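4. Where household tools are kept

4.1 The long thin problem

We began this part of the study expecting to write about drawers, and drawers do come up on every page of our field notes. The best surprise of the home visits, though, was how often people told us about shape before they told us about use. Ask someone in Flukilen where the hammer is and you get a room. Ask about a knitting needle, a skewer, a curtain rod or a length of dowel and you get a story! Long thin objects fall behind things, roll under things, and end up standing in jars with whatever else will stand up. We came to call these "uprights" in our coding sheets, and the name stuck well enough that we use it in the rest of the paper.

Uprights cut across every category we had borrowed from earlier work on household storage. A bamboo plant stake is a garden item, a chopstick is a kitchen item and a paintbrush is a craft item, yet in many of the homes we visited all three shared one container near the back door. People did not see this as disorder. Several of them were proud of it and took the container down to show us.
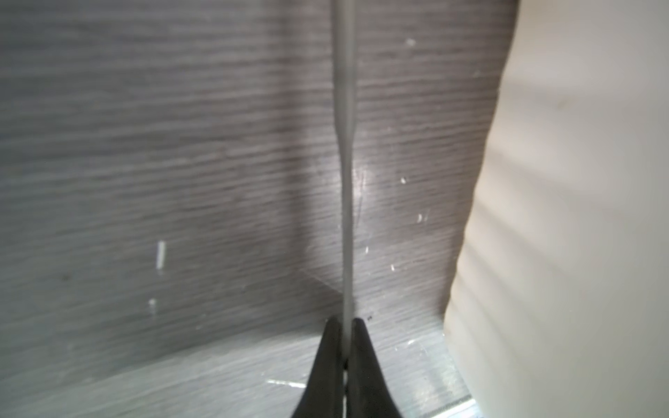
Figure 1. A thin, pale rod held upright, of the general shape coded as an "upright."

For coding purposes, an object counted as an upright if it was at least eight times longer than it was wide and could be lifted in one hand. Objects that met the rule but had a clear home of their own (a broom on its hook, for instance) were coded twice, once by shape and once by use. Double coding made the spreadsheet ugly and the analysis much more fun.

4.2 Official places and working places

Of the 323 households in the survey, 238 reported having one main place for tools. We call this the official place. It might be a box, a closet shelf, a bench in the garage or, in one apartment in Ostville, the unused half of a wine rack. The question was simple ("If a friend wanted to borrow a tool, where would you go first?") and nearly everyone in the group answered it without stopping to think.

The follow-up question is where things opened up. We asked the same 238 households whether any tool they had used in the past month was currently somewhere else. In 212 of them the answer was yes. The official place, in other words, is often the spot a tool comes from and less often the spot where it can be found tonight.

Screwdrivers lead this group by a wide margin. They are light, they get used for jobs that last under a minute, and they get used for a great many jobs that have nothing to do with screws: opening paint, lifting the lid of a battery compartment, poking at a blocked drain. One retired bus driver owned a full set in a fitted case and could not remember when all of the pieces had last been in it together. "They travel," she told us, quite happily.
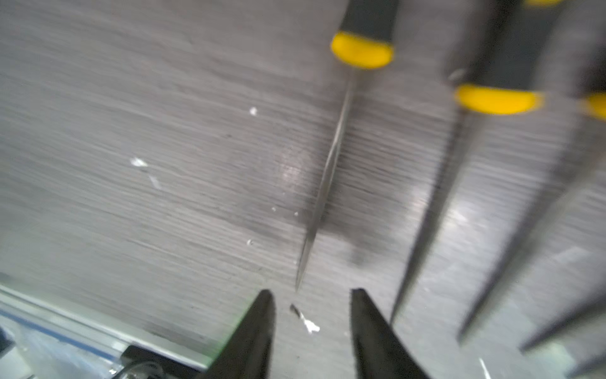

Figure 2. Screwdrivers lying side by side on a gray wood-grain tabletop.

We looked for a link between the number of screwdrivers a household owned and the number kept outside the official place, and there is one, though it flattens out quickly. After the fourth screwdriver, extra ones tend to stay put. What seems to grow instead is the number of rooms that have "their own" screwdriver. The kitchen gets one first, then the hallway, then the desk. Paraskevi Zacharopoulos, who led the home visits in Ostville, suggested the term "resident tool" for an item that has moved in permanently, and we have adopted it here. A resident tool is missed when it is taken away, even by the person who would insist that its proper home is in the garage.

4.3 Trays, tubs and dividers

Containers with more than one compartment were the most talked-about purchase in the whole survey. People remember buying them. They remember the plan they had for each section, too, and we were delighted by how precise those plans were. A couple on Kordestani Street had drawn theirs on the back of an envelope, and the envelope was still lying under the tray.

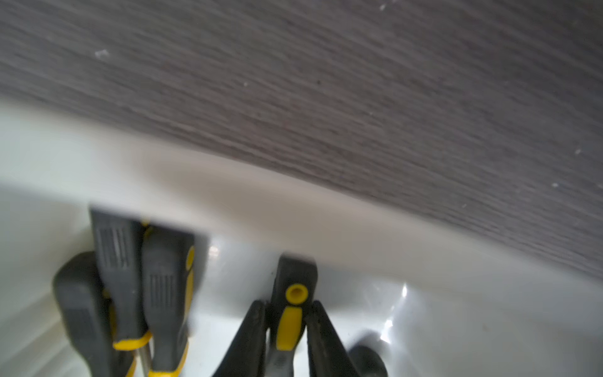

Plans like these last for a fairly short time. In the 10 homes that agreed to a second visit in July, we compared the contents of each compartment with the list made on the first visit. Small parts such as hooks and picture nails had mostly stayed in place. Handled tools had moved the most, with pens and scissors close behind. Two compartments had been given over to objects nobody in the home could name, and these compartments had not changed at all between visits.

Color came up less than we expected. Only a handful of people mentioned choosing a light-colored tray to make the contents easier to see. Depth mattered much more. A shallow compartment invites sorting, and a deep one gets filled from the top and searched by feel.

4.4 Hanging storage and its neighbors

Hanging storage deserves a paper of its own, and we hope somebody writes it. Once a rail, rack or shelf with slots goes up on a wall, it starts to attract things that were never part of the plan. A hook is an open invitation. In our notes from the Damness neighborhood, where many homes have a combined laundry and repair area, bath items and tools hung on the same rack in home after home: a back brush beside a spirit level, a shower cap over a roll of tape.

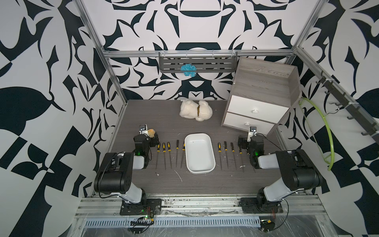
Figure 3. Perforated metal wall shelf with a turquoise mesh bath sponge hanging from it.

We coded these pairs as "neighbors" and recorded what each object was hanging from. Having a loop turned out to be a stronger predictor of an item's place on the rack than the room it is normally used in. Loofahs, dog leads, tape measures with wrist straps and keys all behave the same way. The full neighbor table, as coded on 5/1/23, is given in Appendix B, along with the interview questions in the order we asked them. Section 5 takes up the matter of borrowed tools, which follow rather different rules and were left out of all the counts above.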